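Section 4: Reporting New Jobs to the Tapley Employment Portal

Complete this section within 30 days of a site opening. You will need the site number and the payroll count.

1. Sign in and select Prellthorpe from the county list.

2. Enter the number of full-time positions. Part-time positions go on the next screen — do not combine them. 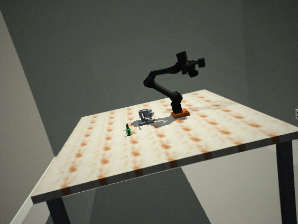

3. Enter positions moved from another site in the Transfers box.

Note: Transfers are not counted as new jobs.

Caution: Submitting locks the form. To reopen it, write to Amedeo Fontana at the Tapley office.

4. Check the total, then select Submit. The receipt shows full-time positions first and transfers last.
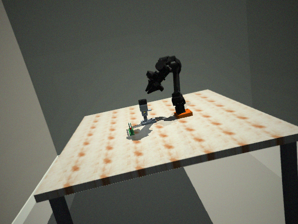 Figure 4-2. Black robot arm on an orange base plate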